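Skistlow Scene Marker Set, 21-piece
Home / Scene and Collision / Markers and Scales

Stock code: SK-21
Availability: in stock, ships from Bristberg
Page updated 30/04/2025

We have been wanting to put this one on the site for ages. The Skistlow set is the numbered marker kit we kept being asked for by collision investigators, small-town detachments and the people who teach scene photography at colleges, and it finally comes in a case that closes properly with everything in it (anyone who owned the old Multevov kit will know exactly what we mean).

It's a full set of 21 tent-style markers, numbered on both faces, with two L-shaped scales and a case. You can work a parking-lot shooting, a hit-and-run or a break-in from the one box, and if you run out of numbers there is an add-on pack that carries on where this one stops.

What's in the case

Numbered tent markers, 1 to 21, Hayat yellow with black numerals
L-scale, 200 mm, black on white, x2
Blank tent marker with write-on panel, x3
Grease pencil, black, x2
Bag of clip-on weights
Laminated placement card
Hard case with cut foam, two latches and a padlock hasp

The markers

Each marker stands 172 mm tall when opened. That's taller than most of the tents we carry and it makes a real difference in long grass or at the edge of a gravel shoulder, where the shorter ones vanish from any distance at all. The hinge is moulded in one piece with the faces. Open it, press down on the ridge and it clicks into its angle; squeeze the feet and it folds flat again. You can do this in winter gloves! We tried it in January with heavy leather mitts on and only fumbled the first couple.

The numerals are matte. Glossy numerals look lovely in a catalogue and then flare out to a white blob the moment somebody fires a flash at them, so Skistlow went with a flat black ink that sits slightly below the surface of the plastic. It doesn't scuff off when the markers are stacked. The yellow around it is the Hayat shade, a touch deeper than safety yellow, and it holds its colour in photos taken under sodium street lights far better than we expected.

A narrow centimetre strip runs along the bottom of both faces. Treat it as a quick reference for overall shots. For close-ups use one of the L-scales, placed level with the item.

Wind

The old complaint about plastic tents is that they blow away, and yes, a bare tent marker will go for a wander if a truck passes. The clip-on weights slide over the inside edge of each foot and can't be seen from the front. We'd fit them every time you're outdoors. There is also a small hole in each foot for a tent peg or a nail if you're working on turf.

The case

Outside length is 600 mm, so it lies across the back of a patrol SUV behind the cage, or stands on end in a locker. The foam is cut so that each marker has its own numbered slot. You can tell at a glance whether one has been left behind in a ditch, and anybody who has driven back out at four in the morning to look for number 14 will appreciate that.

The lid foam lifts out. Behind it there's a flat pocket sized for letter paper, handy for sketch sheets and the placement card.

From the people who use it

"I hand the case to a new class and tell them to open it and start. They have it figured out before I've finished the sentence. The numbered foam has saved me so much time at the end of the day that I've stopped packing spares."
Nivaldo Magalhães, scene photography instructor

"We argued over the height of these for a whole winter and I'm very glad the tall ones won. My favourite part is still the click when the feet lock."
Ivone Bezerra, product design, Skistlow

Specifications

Marker height, open: 172 mm
Marker material: polypropylene
Marker colour: Hayat yellow, black numerals
L-scale: 200 mm each arm, matte finish
Case length: 600 mm
Case colour: dark grey
Spare foam: available separately
Warranty: two years on hinges and latches

Cleaning

Wash the markers in warm water with a mild detergent and let them air dry standing open. They'll take a bleach solution or a hospital-grade disinfectant wipe without going cloudy. Keep solvents such as acetone away from the numerals. The L-scales should be wiped, never soaked, and should be checked against a certified rule before they go back into service. If a marker has touched biological material, follow your own agency's decontamination procedure first, whatever it says here.

The foam is closed-cell, so spills sit on top and can be blotted off. Pull the insert out once in a while and give the shell underneath a proper rinse. You'd be amazed how much gravel ends up in there.

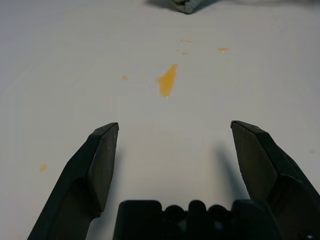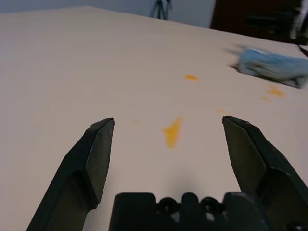
Add-ons and spares

Continuation pack, Skistlow markers 22 to 40, in a zip pouch
Letter pack, A to M, same height and colour
Replacement single marker, any number (please write the number in the order notes)
Clip-on weights, bag
Reflective face stickers for night work, sheet
Cut foam insert for the SK-21 case

Questions we get

Will these fit my Multevov case?
The markers will, lying flat, but they won't seat in the old foam. Several customers have bought the markers alone and trimmed their own foam, and it looks quite tidy.

Can I get them in another colour?
White and orange can be ordered by the full set. Allow a few extra weeks. We'd suggest white only for indoor work on dark flooring.

Can our agency's name go on them?
Yes, on the inside of the left foot, out of view of the camera. The case lid can be printed too.

Do you sell to students and newsrooms?
Happily. We've sent sets to college programs, a couple of documentary crews and one theatre company, and there's no agency letter needed for this item.

Are the L-scales certified?
They come with a batch certificate. Individually certified scales are a separate line, so give us a call and we'll find the right one for your lab.

Shipping and returns

Orders go out from our Bristberg warehouse by ground courier. Unused sets can come back within 21 days in the original carton. Printed sets can't be returned unless we've made a mistake with the lettering, in which case we'll redo them and cover the freight both ways.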